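Recording a two-hand task with the Esero hand-held gripper kit

Written by Alper Öztürkmen, updated 19 Jan 2021

Contents
1. Before you start
2. Set up the table
3. Record with two grippers
4. Check the recording
5. Pads and spare parts

The Esero kit is sold as a pair of hand-held grippers with software for recording. We have used our pair at Flustbridge since August, mostly for kitchen and storage tasks, and this page explains how we record one of them. It also says what I like and do not like in the kit. You should have installed the Brevano recorder already. If you did not, do this first, it takes the longest time.

1. Before you start

Charge both handles and switch them on, the left one first. The recorder gives the name "A" to the first handle it finds, and later you cannot exchange the names without starting a new project. I lost 36 recordings to this mistake.

Open Settings, then Session, and choose "Paired". The default is "Single", and in this mode the second handle is shown on the screen but its data is not saved.

2. Set up the table

Choose an object with a firm edge for the first day. A plastic food container with a lid is good: it is light, it has a rim to hold, and the bright lid is easy to see in the preview. Our table is white and behind it we have black. Beside the working area we keep a white wire rack.

Clear plastic is more difficult than the manual admits. If the side of your container shines too much in the preview, lower the exposure two steps in the camera menu and look again. Do not use "Auto" – it changes during the task.

3. Record with two grippers

Press the trigger slowly until the pads touch the object, and then a little more. New users press too hard. The linkage is strong and it has no stop, so you must feel it with your finger. For a container, hold the wall and the rim of the lid together between the pads. When you have a firm hold, bring the second gripper to the lid from the other side. 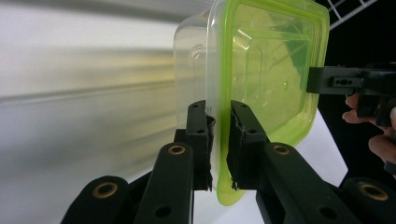 Container held on its side, with the second gripper touching the back of the lid.

Keep your wrist still for one second at the start and at the end of each move. The recorder uses these pauses to cut the session into parts. Without them you will cut by hand, and my colleague Dzifa Amissah can tell you how pleasant this is with 269 parts.

To put the object down, lower it until the base is flat on the table, then open the pads completely before you move back. If you open them only half, a pad can catch the rim and pull the container with it. 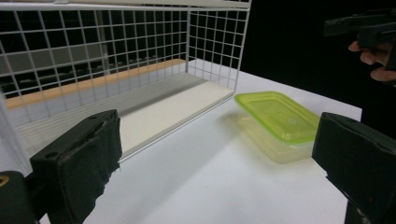

After you let go, move the gripper straight back toward yourself and press the side button once. A short beep means the part is saved. Two beeps mean that the tracking was lost, and this part should be repeated immediately, while the object is still in place.

4. Check the recording

In the Brevano window open the "Timeline" tab. You should see two lines, A and B. Gaps shorter than 300 ms are filled by the software and I leave them alone. For longer gaps, delete the part. Error 3073 means that the two clocks do not agree; restart both handles and it goes away.

5. Pads and spare parts

The foam on the pads is the weak point of this kit. It holds plastic very well, but the edges tear, and small pieces begin to hang. You can continue to work with torn edges if the middle is still flat. Change the foam when the object starts to turn in the grip. Spare strips are ordered from Xolalpa, and you cut them to size yourself.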